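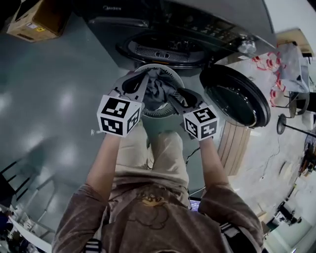

Ketska Releases Hand-Held Gripper Recordings for Laundry Tasks

RUTOSBERG, April – Ketska has released 3,498 recorded demonstrations of household laundry work, made with paired hand-held grippers. Operators carry out each task directly, with no robot arm in the loop. Cube markers on the grippers provide position tracking.

The set covers loading and unloading of front-loading washers by 28 operators. Each operator completed 200 practice cycles before recording.

"Cloth inside a drum is a hard case for remote control," said Gunhild Blöndal, head of data at Ketska. "Operators work faster with the tool in hand."

Licensing inquiries: Boris Kelmendi, Ketska press office.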